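How to Sew a Simple Summer Top from Thrifted Knit Fabric

Knits scared me for years. I'd sewn curtains, cushions, even a lined wool coat, and I still walked straight past anything stretchy in the op shop. Then Ritu Jaiswal talked me into one of her Saturday-style sewing mornings in Merrick and I came home with a top I'd wear to the shops, and I haven't stopped since! So here's how I make mine now, start to finish, on an ordinary machine with no overlocker.

What you'll need

One metre of light cotton jersey (or a big old T-shirt, which is what I use most of the time)
Ballpoint or stretch needles, size 75
Polyester thread in a matching colour
A walking foot if you have one
Sharp scissors or a rotary cutter
Plenty of clips — pins are fine too, but clips don't leave little holes

Wash first

Wash and dry the fabric exactly how you plan to wash the finished top. Cotton jersey shrinks, mostly in length, and I've lost a lovely grey one to this. Let it rest flat overnight before you cut. If it hangs over the edge of the table while it rests, the weight pulls it out of shape and you'll cut a crooked front.

Find the grain

Look closely at the right side and you'll see tiny columns of V shapes, like very small hand knitting. Those columns need to run straight down the middle of your top. On a thrifted T-shirt the side seams often twist around towards the front, so ignore them completely and follow the columns. I run a line of washable chalk along one column and lay my pattern to that.

Cutting

Trace a singlet that already fits you, add 1 cm for the seams and 2.5 cm for the hem, and flare the sides out a little from under the arm. The flare is what makes it breezy. For the neckline I like a shallow V, and I go shallower than I think I want. You can always cut deeper later.

Keep the whole piece supported while you cut, and smooth it with flat hands instead of tugging at it. 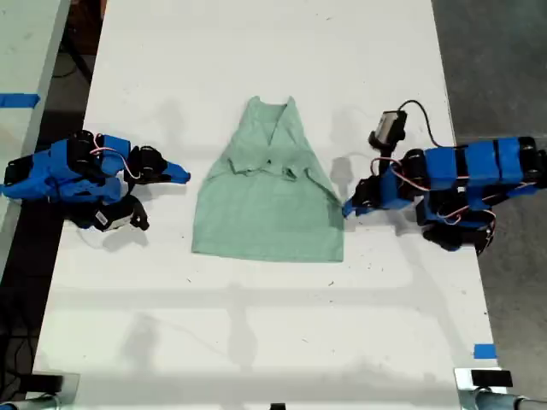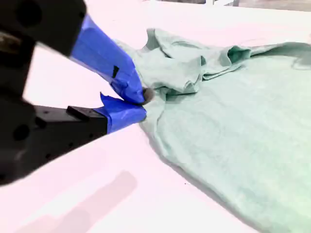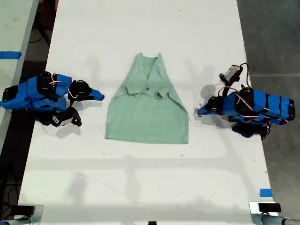
Light green knit on a white tabletop.

Set up your machine

Pop in the stretch needle and choose a narrow zigzag, 0.5 wide and 2.5 long. Test it on a scrap, then pull the scrap hard along the seam. If the thread pops, widen the zigzag a touch and try again. If the seam comes out wavy like lasagne, lower the presser foot pressure (there's usually a dial on top or on the left side) or put the walking foot on. My old Mosari has no pressure dial at all, so I slip a strip of tissue paper under the fabric and tear it away afterwards. Works beautifully.

Shoulders

Right sides together, clip the shoulder seams. Lay a bit of clear elastic or narrow cotton tape along each one and sew straight through it. Skip the tape and the straps will slowly grow, and by November your V will be somewhere near your belly button.

Neckline and armholes

Cut bands 4 cm wide across the stretch. For length, measure the opening and take off one seventh — yes, 7 is the magic number here, and it has worked for me on almost every cotton jersey I've tried. Fold each band lengthwise, press it, then clip it on with all the raw edges together and stretch the band (never the top) as you sew.

At the point of the V, stop with the needle down, snip the seam allowance to within a couple of threads, and pivot. My first three were ugly. Vikas Dhillon showed me to stay-stitch the point before snipping, and the fourth sat perfectly flat!

Sides and hem

Sew the side seams from the armhole down in one go. Try the top on before hemming, then turn up 2.5 cm, press, and sew with a twin needle from the right side. Loosen the bobbin tension slightly if you get a ridge between the two rows.

Give everything a good steam, lifting the iron and setting it down again so you don't drag the fabric. Let it cool before you move it.

If your band gapes, unpick it and take off another centimetre. Next time I'll cover adding a pocket, which I've only just worked out for myself.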